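首页 项目动态 资助与合作 报告下载 联系我们

饮料容器押金回收试点 中期进展报告
提交对象:Lambrakis 基金会项目部
执行方:Steketti 资源循环研究小组
日期:7/1/24

一、先说结论

项目部在上一次来函中希望我们用一页纸说明“试点是否成功”。我们写不出这一页纸。按照申请书里的指标,试点完成得不错;按照我们自己对这些指标的看法,其中至少一半说明不了什么问题。下面尽量把两件事分开写,哪些是做到的,哪些是我们怀疑的,请项目部自行判断。

申请书的核心假设是:在 Vedamdale 镇对铝罐和塑料瓶收取小额押金,居民就会把空容器送回来,混入普通垃圾的饮料容器随之减少。这个假设听上去很顺,国外也有不少经验被反复引用。但引用的人往往略过一点,那些地方的押金制度是全境强制的,由零售商承担回收义务,而我们做的是一个镇、自愿参加、靠补贴维持的试点。拿前者的成绩来预期后者,从一开始就有些勉强。我们当初在申请书里也这样写过,应当承认这是我们的责任。

二、已完成的工作

本期内登记参加的住户为 800 户,达到了申请书所列目标。登记的方式是在镇上的店铺填表,填表即送一卷分类垃圾袋。因此“登记户数”衡量的究竟是参与意愿还是对垃圾袋的需求,我们没有把握。后来核对返还记录,发现相当一部分登记户从未退过一只容器。下一期我们建议不再把登记户数作为主要指标,只作背景数据保留。

设立回收点 4 处,分别在集市入口、中学外墙、公交总站和镇南的杂货店。前三处运转正常,镇南这一处自开放以来一直不理想。店主愿意配合,但店内空间狭小,空容器只能堆在后院,遇到雨天就暂停接收。我们曾考虑换址,谈过两家,对方都要求支付场地费,而预算中没有这一项。

参与贴标的零售店和小摊共 51 家。这个数字比我们预想的高,不过贴标并不等于收取押金。走访时发现,有的店把带标签的饮料按原价出售,押金由店主自己垫上,理由是“多收几毛钱要跟每个客人解释一遍”。这样一来,押金对购买者毫无约束,退不退都与他无关。店主垫付的部分最终也有人去领,领的人多半是专门拾罐的,并非购买者本人。从回收量看这不影响结果,从“改变居民习惯”这一目标看,影响就大了。

三、回收量数据及其问题

试点至今共回收带标签容器 2,889 件,其中铝罐占多数,塑料瓶次之。

我们不建议对外宣传这个数字,理由有几条。首先,没有可靠的基线。试点前镇上并不统计饮料容器的去向,铝罐历来有人捡、有人收,废品站按重量结算,从不按件登记。很可能其中很大一部分铝罐即使没有押金也会进入回收渠道,我们只是用更高的价钱把它们从废品站那里买了过来。废品站的负责人对此颇有意见,他的意见不无道理。

其次,标签本身可以作假。标签是纸质不干胶,由 Bisuvard 印刷厂承印,编号连续,没有防伪设计。公交总站回收点收到过标签明显是重新粘贴的罐子,边角翘起,下面还压着另一张标签的残迹。目前发现的数量很少,但发现得少也可能只是因为查得少。

再次,铝罐与塑料瓶不应合并计算。铝的再生价值高,市场上本来就有出路,公共资金花在这里的边际作用恐怕最小。塑料瓶的情况相反,没有押金就很少有人愿意专门去捡,而试点收回的偏偏是铝罐多。如果把资助的目的理解为补市场之不足,那么这批钱目前主要流向了市场已经在做的事情。
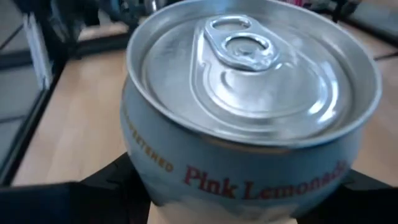

图1 带拉环的铝制饮料罐,未开启。

关于铝罐还要补充一点。申请书曾提出,罐盖与拉环随罐身一并回收,可以提高单件的材料回收量。实际操作中,回收点并不检查拉环是否还在,退回的罐子有的已被踩扁,也没有办法检查。我们认为这一条指标应当删除。为几克金属设计一道检查程序,人工成本远高于材料价值,写进申请书时考虑不周。

四、宣传与教育

申请书承诺在中学开展环保课程,已按计划完成。学生反应热烈,教师评价也好。课后问卷显示,绝大多数学生表示“今后会主动退罐”。我们对这类问卷向来不太信任,课堂上当着老师的面回答是否愿意保护环境,答案几乎是预先定好的。中学外墙回收点在课程后的一周确实收得多一些,再往后便回到原先的水平。单凭这一点波动,不足以支持“教育有效”的说法,也不足以否定它。

宣传单的印制和发放同样完成。有居民反映传单用纸偏厚,一面还覆了膜,不能与废纸一起处理。一个回收项目发出难以回收的传单,受到批评是应该的。剩余传单不再发放,下一期改为在店铺张贴告示。

五、经费使用

本期支出未超出预算。人员费用与计划持平,运输费用偏高,宣传费用有结余。运输偏高的原因在于空罐不压缩就装车,一车拉的大部分是空气。我们询问过小型压罐机的价格,按目前的回收量,购置后很多年也省不回来,因此没有提出申请。有合作方建议先买设备、再靠设备带动回收量,我们没有看到支持这种推断的证据。

押金返还账户单独列支。未被领取的押金目前留在账上,如何处置需要项目部给出意见。有一种常见做法是用未领押金补贴运营,这会造成一个尴尬的局面:退罐的人越少,项目越宽裕。我们倾向于不这样做,哪怕账面会难看一些。

六、下一阶段安排

八月是镇上饮料销售的旺季,原计划在此期间扩大到邻近村落。我们建议推迟扩大,先把现有范围内的数据做扎实,具体如下。

在镇内选取一片未参加试点的街区,与参加的街区同时抽查垃圾袋中的饮料容器。缺少这个对照,后面的任何增长都无法解释。抽查需要征得住户同意,同意的人本身可能就比较注意分类,这个偏差目前想不出办法消除,只能在报告中注明。

塑料瓶与铝罐分开设定押金,适当提高前者,降低后者。预计铝罐的返还数量会下降,总件数也会跟着下降。请项目部对此有所准备,届时报告上的数字会比现在难看,但更接近我们想知道的东西。

更换标签,改用撕下即损的材料。已向 Bisuvard 询价,单价会有上升,可由宣传费用的结余承担,不需要追加拨款。

镇南回收点保留到旺季结束,届时若仍无改善则予以关闭,相关物品移至公交总站。

七、需要项目部答复的事项

是否同意删除拉环指标,并将登记户数降为背景数据;是否同意推迟扩大范围;未领押金如何处理。以上三项若在旺季开始前没有答复,我们将按现有协议继续执行,即继续登记、继续按件统计、继续扩大。那样做在程序上没有问题,只是到期末我们多半仍然回答不了押金究竟有没有用。

另,项目部提出将本试点列入年度成果册。我们希望暂缓,待对照街区的抽查结果出来以后再议。如因排版时间必须列入,请至少不要使用“显著提升回收率”一类措辞,我们手里没有回收率,只有回收件数。

Steketti 资源循环研究小组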